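Folding the coats away for spring

March is when I put the winter coats away. I used to leave them on the hooks in the hall until June, and by then I could hardly get through the front door without knocking something down. Now I give up one afternoon to it, usually straight after lunch while the bedroom has decent light, and do the lot on the bed.

The bed is the best place because I don't own a table big enough. The kitchen one will take a shirt or a pair of trousers but a coat hangs off both ends and pulls itself crooked before you've made the first fold. I make the bed first, smooth the cover down and keep the pillows out of the way. If the surface underneath is lumpy the coat will be lumpy too.

Before anything gets folded I go through the pockets. Last year I found 47 pounds in a coat I had been about to send to the charity shop, and the year before it was a satsuma, which I will say no more about. I also check for loose buttons and threads at this stage. Anything that needs mending goes on a separate pile, and I try to be strict about it, as a coat put away with a missing button comes out in November with a missing button.

The awkward ones are anything with a hood. A plain wool coat will more or less fold itself along the seams. A hood wants to stand up, and if you fold it in any old how you get a fat lump at one end and nothing at the other, so the pile leans over and slides off the shelf.

The big white jacket with CRAZY written all over it is the worst for this. I left it until last.
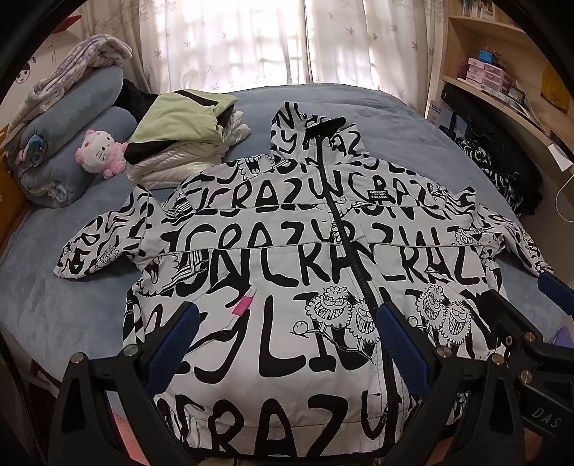

I lay a jacket like that on its back, zip upwards, and do the zip up if I'm going to store it. I know people who leave them open. I tried it and the two sides wander off in different directions as soon as you lift it. With the zip closed you have one piece to deal with. Then I flatten the hood out away from the body and run my hand down from the top to the hem to push the air out. The thicker the jacket, the longer this takes. It's worth giving it a minute or two.

Next are the sleeves. There are two ways to do them and I have changed my mind more than once. The shop way is to turn the jacket face down, fold each side in towards the middle and lay the sleeve straight down over it. It looks very smart and it suits thin things. With a thick jacket you end up with four layers down the middle and hardly any at the sides. The other way, the one I use now, is to leave it face up and bring the sleeves across the front as if it were folding its arms. One sleeve goes a bit higher than the other so that the cuffs don't sit on top of each other.

Then the hood comes down over the chest, and after that I fold the hem up to meet it. If the jacket is a long one I fold it in three. I press down with my forearms each time, not hard.

A busy print makes it more difficult than you would think. On a plain jacket you can see straight away if one side is higher than the other. When there are letters running everywhere your eye follows the letters, and they don't tell you much about whether the thing is straight. I go by the hem and the zip and ignore the rest.
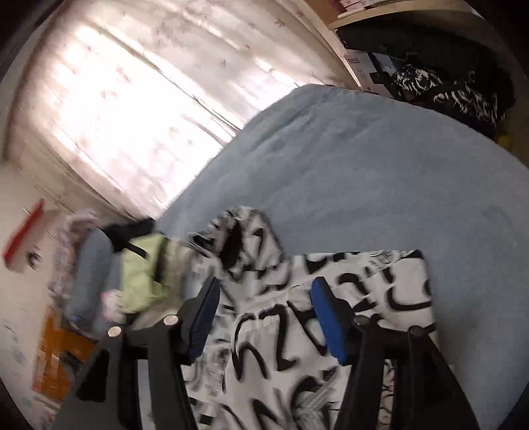

I don't use the vacuum bags any more. I bought a set from Zermont a couple of years ago and they did what they said, in that a coat went in the size of a coat and came out the size of a tea tray. Two of them had let the air back in by the summer, and the padded coat I'd put in a third had creases in it that took until Christmas to drop out. They might be fine for spare duvets. For coats I use the cloth storage bags with a zip round three sides, the Ellix ones, and I've had no trouble with them. They cost me 23 pounds for the set. A coat wants a bit of air round it in my opinion – though I should say my flat is dry, and if yours isn't you may need to think about it differently.

Things to do before it goes in the bag:

Wash it or have it cleaned. Old marks get harder to shift over the summer.
Let it dry for a full day longer than you think it needs, especially the hood and the pockets.
Empty the pockets again. I have missed things the first time.
Put a label on the outside of the bag. I write on a bit of masking tape.

I put two coats to a bag, heaviest at the bottom, and turn the top one round so that its hood is at the opposite end to the one below. That was the single change that stopped my piles falling over. The bags then go up on the Bornano shelves in the spare corner. Shoes and scarves have their own box, and gloves go in the shoes, in pairs, so I can't lose one.

I keep one jacket out for the rest of spring. It's been cold enough in April before now that I've had to get the whole lot down again, and I would like not to repeat that. This year it will probably be the thin green one.

The hall looks very bare now. There are four hooks with one umbrella between them, and I can see that the wall behind needs painting. I have half a tin of the old colour somewhere and will see if it's still any good. If it isn't I'll have to match it at the shop, and that will be another post.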